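Section 5. Washing Filled Garments

The Clukden 17 has a Down & Fill program, and it is slow on purpose. Start it on an evening when you have nowhere to be in your favorite coat.

5.1 Before loading

1. Read the care label inside the garment. If it says dry clean only, believe it and skip to Section 6.
2. Empty every pocket, including the inside one you forgot was there. The drain filter has seen enough lip balm.
3. Close all zippers and snaps. Take off any fur trim and belts.
4. Lay the garment flat and look over the seams. Mend any split before washing. A drum full of feathers is not covered by the warranty (see page 2).

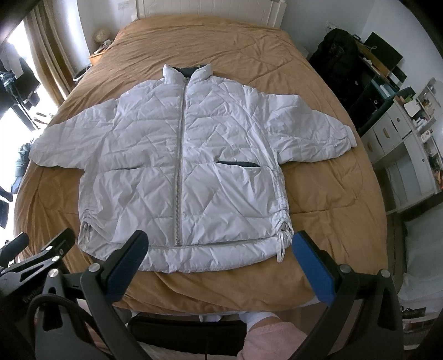
Fig. 5-1. Quilted jacket laid flat, zipper closed.

5. Dab greasy collars and cuffs with a little liquid detergent and leave for 5 minutes.

NOTE: A bed is fine for step 4. For step 5, move to the sink, unless you were planning to wash the bedspread too.

5.2 Running the program

1. Load one adult garment or two children's garments. The drum will look half empty. Resist.
2. Pour liquid detergent to the lower line in drawer 3. Leave the softener drawer alone.
3. Turn the dial to Down & Fill and press Start. The door locks, and no amount of tugging will change its mind.
4. When the cycle ends, select Extra Spin and press Start again.

CAUTION: Support a wet garment from underneath with both hands. Lifting it by the hood or one sleeve can tear the inner seams.

5.3 Drying

1. Tumble on low with the Prillutum dryer balls supplied. They sound like a horse on the stairs.
2. Stop every 17 minutes and break up clumps with your fingers.
3. Repeat until no lumps remain. Damp fill smells like a pond by morning.

NOTE: If the display shows E5 during the spin, the load is off balance. Open the door once it unlocks, turn the garment over and restart.

Text revised 21/12/2025, Khôi Âu, Celteditz service desk. Replaces the September sheet, which had the drawers numbered backward.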